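Section 4: Covering the Table and Sorting the Dishes

Use this section after the Wallier folding table is open and the leg locks are closed (Section 3). You will need one table cover, the plastic bowls and cups from the Cuautle play dish set, and a damp cloth. Allow a little more time on the first set-up.

4.1 Placing the table

1. Choose a hard, level floor such as tile or sealed wood. Do not set up on thick carpet.
2. Stand the table so that you can walk along at least three sides.
3. Press down on each corner in turn. If the table rocks, turn the adjustable foot at that corner until it stops.
4. Wipe the top and let it dry before you go on.

CAUTION: Keep cables and cords away from the table legs and out of the walking path. A foot caught in a cord can pull the table over.

4.2 Fitting the cover

The standard cover is dark green and measures 800 mm on each side. The table top is 700 mm on each side, so a narrow strip hangs past every edge.

1. Unfold the cover completely and lay it on the table with the hemmed side down.
2. Line up one corner first, then the corner diagonally across from it.
3. Smooth the cloth from the middle outward with the flat of your hand.
4. Check the corners. A corner that sticks up can be pressed down or left as it is – it does not affect use.

NOTE: A new cover will show fold lines. They fade after the first wash. If you want them out sooner, iron the cloth on low heat before fitting it, never on the table.

CAUTION: Do not pin or tape the cover to the table top. Tape leaves marks on the coating that are not covered by the warranty.

4.3 Setting out the dishes

1. Take all dishes out of the storage bag and check them for cracks. Throw away any piece with a sharp edge.
2. Put the bowls toward the middle and the left side of the table.
3. Put the cups toward the front right. They do not need to be in a row.
4. Leave open cloth between the bowls and the cups so there is room to move a piece without knocking another.

4.4 Nesting

Bowls may be nested before or during the activity. Set the blue bowl inside the magenta one and let it settle without pushing. A cup may also be placed inside a wide bowl.

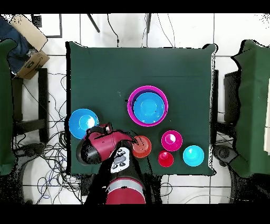

Figure 4-1. Dishes on the covered table, with one bowl nested in another and a light blue cup in the wide blue bowl.

NOTE: If two bowls stick together, hold the outer bowl and twist the inner one gently. Do not pry them apart with a knife or screwdriver.

4.5 Clearing up

1. Stack the bowls and cups separately.
2. Shake the cover outdoors and fold it in quarters.
3. Wash the dishes by hand in warm water with mild soap. Dry them before they go back in the bag.

To order a replacement cover, ask for part 194. For folding the table, go to Section 5.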